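Trash and Leftovers in the Living Room: Common Questions

Last updated 19 May 2022

These are the questions we get most from Savstead tenants about clearing up a furnished living room. Replies are by Ewan Strachan and Gebremedhin Admasu.

Do I need a bin in the living room?
Yes. Each apartment comes with one open plastic bin for this room. Keep it on the floor, within reach of the coffee table, so cups and wrappers don't pile up between the plants and the teapot.

Can paper cups go in it?
Yes, once they are empty. Pour any drink down the kitchen sink first. If the cup has a printed paper sleeve, slide it off and put it with the paper recycling.
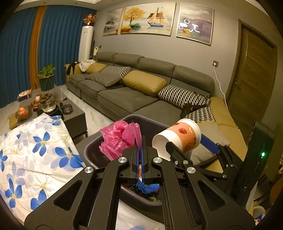 Plastic bags are fine too. Push them down so they don't take up the whole bin. There is no need to tie them.

How do I empty a bowl of scraps?
Hold the bowl by the rim and tip it on its side over the bin. Peels, shells and dry scraps are all right here. Soup, sauce and cooking oil are not.

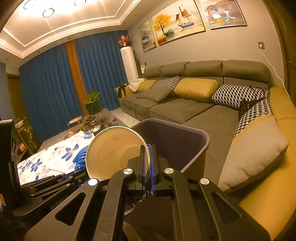 A cream-colored bowl tipped on its side, next to the bin.

The bowl still has an orange-brown stain. Is that a problem?
No. Soak it in warm water and dish soap for 9 minutes, then wipe it with a soft sponge. Don't use steel wool.

What if something lands on the flowered cloth?
Shake it out over the bin and spot clean with cold water. If the mark stays, machine wash on cold. A replacement Linico cloth can be ordered from the office.

How often should the bin be emptied?
At least every three days, and the same day if there is fruit in it. In December the pickup times change, so check the notice by the mailboxes.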